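Robots at Work: Who Opens the Cupboards?

Most jobs are made of lots of smaller jobs. A baker mixes dough, but a baker also sweeps the floor, answers the phone and signs for the flour. When people say a robot is "taking over a job," they often mean it is doing one of the small jobs inside the big one.

Letham is a company in Salinas that looks after rental apartments. It takes care of 510 of them. Between one family moving out and the next moving in, somebody has to check that everything works. Last April, Letham began getting a robot ready to help.
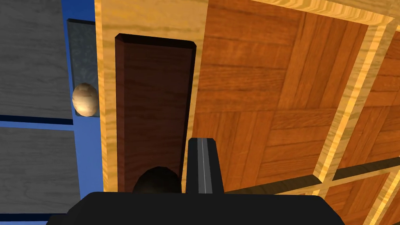
Reading time: 5 minutes

The small job they picked was opening cupboards. Every apartment has a kitchen with cupboards and drawers, and each one has to be opened, looked into and closed again. Is the hinge loose? Did someone leave a bag of rice behind? Does the door stick? Then the checker writes down the answer and goes on to the next door.

A person can do all of it without thinking very hard. But one apartment may have up to 50 doors and drawers, and many of them are down near the floor. Crescencio Maldonado has been a checker at Letham for 12 years. He says the low ones are the worst. "You kneel, you get up, you kneel again," he says. "By three in the afternoon my knees are done."

What is automation?

Automation means having a machine do a piece of work with little or no help from a person. A dishwasher is automation. So is a traffic light. Some machines do exactly the same thing each time, such as putting caps on bottles. Other machines have to look at what is in front of them and work out what to do. A cupboard robot is the second kind, because kitchens are different. One has round knobs, another has long handles, and in some the knob is on the left when you expect it on the right.

Letham calls its robot Nukine. It has an arm, and at the end of the arm is a gripper, which does the job of a hand. It has just two fingers. They move apart to let go and move together to hold on.

Learning in a pretend kitchen

If Nukine learned to open doors in real apartments, it would make a lot of mistakes there. It might scratch the wood or pull a knob right off. So the early practice is done inside a computer. A program called Dunine draws a room and puts a computer copy of the robot in it. The copy practices there, and nothing real gets broken. Engineers call this a simulation. If you have ever played a driving game, you have used a kind of simulation too.

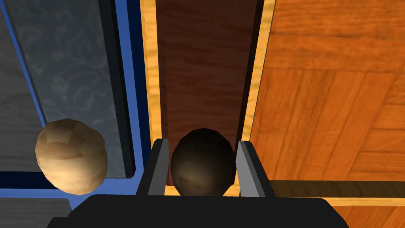
Learning to line up with a knob takes more practice than you might think. The gripper has to arrive with one finger on each side. If it comes in too far to the left, a finger bumps the knob. If it stops too soon, the fingers close on air. The robot also has to pay attention to the right thing. In the practice room above, a dark brown ball sits between the two gray fingers, and there is a light tan ball off to the left, outside the gripper. A person sees right away that those are two separate things. The program has to learn it, and so it practices with many colors and many kinds of wood.

You may notice that the round shapes have little flat sides. Drawing perfectly smooth curves takes a computer extra work, and for this kind of practice a ball made of flat pieces is good enough.

After each try, the program gets a score. A door that opens all the way scores high. A missed knob scores nothing. Then it tries again with something changed: a different room, a different starting place, brighter or dimmer light. Before a new skill is loaded into the real robot, Letham wants to see it done 100 times in a row in the pretend rooms.

Who teaches it?

Muchen Lu works on the computer side at Letham. She knows how to write programs, but when she started she didn't know much about cupboards. So she spent two weeks going from apartment to apartment with Crescencio and the other checkers and taking notes.

She learned that old doors should be opened slowly for the first inch or two, in case something is leaning on the inside. She learned that a door which sticks at the top has a different problem from a door which sticks at the bottom. She learned that people tape things to the insides of doors, and that the tape should be left alone until a person has seen it.

None of it was written down anywhere. The checkers just knew it from doing the job.
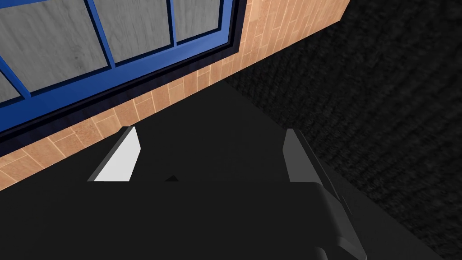 Some of those notes became rules for the robot. It pulls gently at first. If a door doesn't move, it stops, backs away and sends a message to a checker's phone. It does not pull harder. Muchen says she wanted a much stronger pull in the beginning, and the checkers talked her out of it.

Other notes could not be turned into rules at all. Crescencio can smell a leak under a sink before he sees it. Nukine has no sense of smell, so the cupboard under the sink is still his.

What changes for the people?

Before a change like this, workers often worry, and they have good reasons to. At some companies, a new machine has meant fewer jobs. Sometimes the same number of people stay, but their days are different. It depends on what the company decides, so the workers at Letham asked a lot of questions before the project began. Would anyone be let go? Would the robot record them while they worked? Who would be blamed if it broke something?

The company agreed that no checker would lose a job to the robot for the first two years. It also agreed that the robot would work only in empty apartments. The question about blame took longer, and the answer is that the company pays for whatever the robot breaks.

The plan is for a checker to bring Nukine into a kitchen, start it and then go do the other rooms. Afterward the checker reads its list and looks at any door it marked. Checkers will have less kneeling and more fixing. They will also have a new chore, which is charging the robot and wiping the dust off its fingers.

Not everyone likes the idea. One checker told Muchen she enjoys doing kitchens because they are quiet, and she would sooner give the robot the windows. Windows are harder for a robot, with latches that turn and glass that can crack, so for now she will be doing those herself.
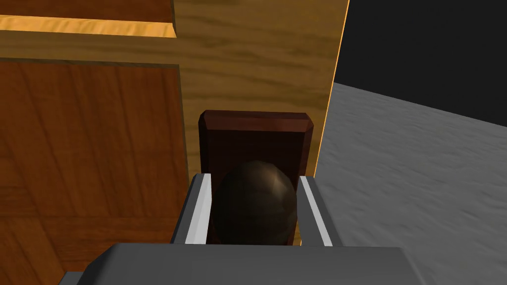 Nearly there: the gripper reaches for a dark round knob in a computer-drawn room.

Words to know

Automation: having a machine do work with little or no help from people.

Gripper: the part of a robot that holds things.

Simulation: a pretend version of something, made on a computer, used for practice or testing.

Try it yourself

Put a thick mitten on the hand you write with, so you have only a thumb and one big finger. Ask a grown-up which cupboards you may use. Now open and close three of them. Try one with a knob and one with a handle, if you have both. Which was easier? Write down two rules you would give a robot before it tried the same doors.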